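## Week 5: when the arm stops listening

Right, failures. I promised you the Cisgate story and it's a good one (well, good now – I was less cheerful in October).

We had the arm on a simple pick-and-place routine. Of 300 runs, 93 ended in a dropped object, and I spent ages blaming the grip force. Jarmila Murín finally plotted the drops against wrist speed and there it was: nearly all of them came on the quick approaches. The controller was closing on where the object had been in an old picture, 9 frames back. A stale buffer, and no alarm at all!

So, before you touch any gains, check these:

- timestamps on the wrist camera against the arm's own clock
- what the controller does when a picture arrives late (ours carried on, which is the scary bit)
- that the stop button cuts motion and doesn't just pause the script

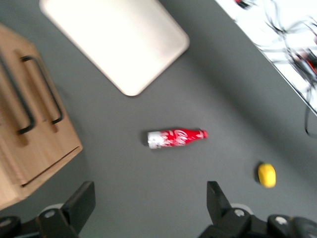 Stale pictures and smeared pictures are two separate faults, and people muddle them constantly. A smeared one can still be fresh. With blur like this you'd have no trouble finding the red bottle between the open fingers, but I wouldn't trust the outline of its neck to the millimetre, and the grasp planner shouldn't either.

For the lab, work in pairs and slow the approach first. Siyabonga Zulu has the log files if you missed them. Bring your plots, even the ugly ones.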